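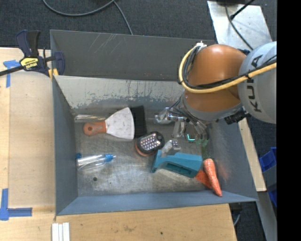

Home News Tips Downloads Forum Links

Filed under: Workbench Tips / Mapping

Print this page | E-mail to a friend

Small tips for Vatar mappers

Most of these came out of building Plemstead and then rebuilding it. They apply to the current Vatar editor. Some will work in older versions, but the menu names are different.

Saving and backups

Save under a new number every time you sit down. Plemstead went through 47 numbered files before release, and I went back to an old one four times. Keep them in a folder outside the game directory. The Vatar updater clears the maps folder when it installs a patch and does not ask first.

Write one line in a text file for each save: what changed, what is broken. "Moved bridge, lights bad in tunnel" is enough.

Blocking out

Build the whole map in flat gray blocks before you texture anything. Run through it at full speed, then walk it, then run it backward from the far spawn. If a hallway feels tight in gray it will feel tighter with pipes and crates in it.

Doorways should be two grid squares wide at least. The player model fits through one, but bots get stuck on the frame and a line forms behind them.

Stairs: put an invisible ramp over them. Without it the view bounces on every step.

Lighting

Place the big lights first and compile with only those. Add the small ones a few at a time. A fast compile is fine for checking position, but colors come out darker than in the full compile, so don't adjust brightness from it.

Lamps that touch a wall leave a black blotch. Pull the light source out a little from the lamp model. If the blotch is still there, check for a gap behind the wall.

Name your lights. When the list reaches 393 entries all called "light" you will want to start over. I use the room name and a number.

Props

Zabala's prop pack is free and most of it is good. The barrels and shelves can be used as they are. The trees have collision on the leaves, so players catch on them. Turn that off in the prop settings and put a plain cylinder around the trunk.

Set a fade distance on anything smaller than a chair. In the market square in Plemstead, this took the frame rate from around 40 to something playable on my old machine.

Don't rotate props in the free view. Type the angle in. Free rotation leaves you with values like 89.6, and the shadow edges never line up after that.

Textures

Pick your textures before you start and put them in one favorites tab. Two kinds of wall, one floor and one trim will carry a small map. When you need a new one, see if tinting an old one works first.

If a texture shows as a purple check, the path has a space or a capital letter in it. Rename the file and reload the browser.

Sound

Imuvance exports at a higher sample rate than Vatar wants. The sound plays in the editor and goes silent in the game. Change the export setting to the lower rate and save it as your default.

Loops need a clean start and end. Cut both where the wave crosses the center line or you get a click every time around. Keep wind and machine hum quiet, players need to hear footsteps over them.

Testing

Turn off your own cheats. I tested the north roof for weeks with no fall damage on.

Ask testers to record, and watch where they stop and look around. If two people miss the same door, move a light over it.

Before uploading, copy the packed map to a computer that has never had your editor on it. Missing files show up right away there.

Packing

Leave the source file out of the download unless you want it edited. Put the readme in plain text, with the version number on the first line.

Print this page | E-mail to a friend

Previous tip Next tip Back to Tips Top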